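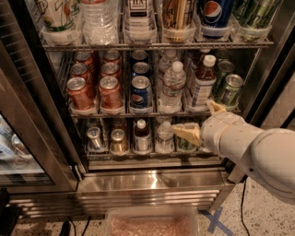
# Sisto shelf-life notes

A plain-text table of storage times for bottled and canned soft drinks, kept for small shops and office kitchens. It has 613 rows, one per product and package size.

## Files

- `drinks.csv` — the main table
- `sources.csv` — where each row came from
- `old/` — the Flotard list, kept for comparison only

## Columns

| Column | Meaning |
|---|---|
| `name` | product name in lower case |
| `pack` | can, glass, plastic or carton |
| `ml` | volume of one unit |
| `months` | unopened storage time |
| `opened_days` | days after opening, chilled |

Of the 613 rows, 300 have no value in `opened_days`. Leave those blank when you import. A zero means the drink should be finished the same day.

## Known problems

- Multipacks are listed by single unit — the outer wrap is ignored.
- The Rendier import in November doubled a few juice rows. Two are still in the table, marked `dup`.
- Diet and regular versions share a row in the Flotard list but are separate in ours.

## Changes

Send corrections as a patch against `drinks.csv`. Include the printed date code and the package size.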